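Notebook, September, 16:00

Vanity corner again. Mattes Seidel still says the cream table earns its place because of the row of small drawers. I doubt it. Nice carving, curved legs, and in my experience drawers that size hold hairpins and nothing else. Pitanano wants 78 for delivery of a second one. Not signing that yet.
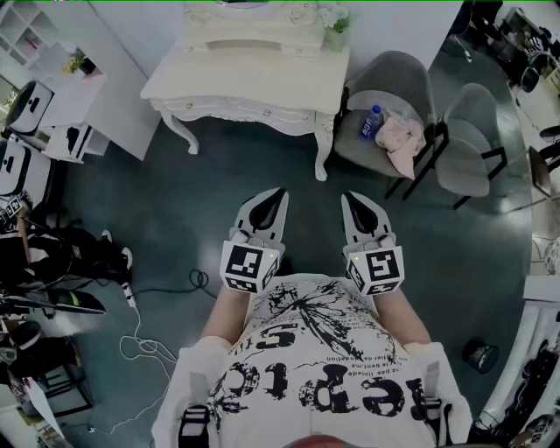
Vanity with the white flowers, gray chairs to the right, pink cloth on the nearer one.

The gray chairs I trust more, though I'm not sold on gray upholstery if people keep parking water bottles on it. Mattes wants both moved to the window - fine, but then where does the stool go? Try it for 2 days and see who complains.

To do: measure the drawers inside, ask Brandes about a plain table, find out whose cloth that is.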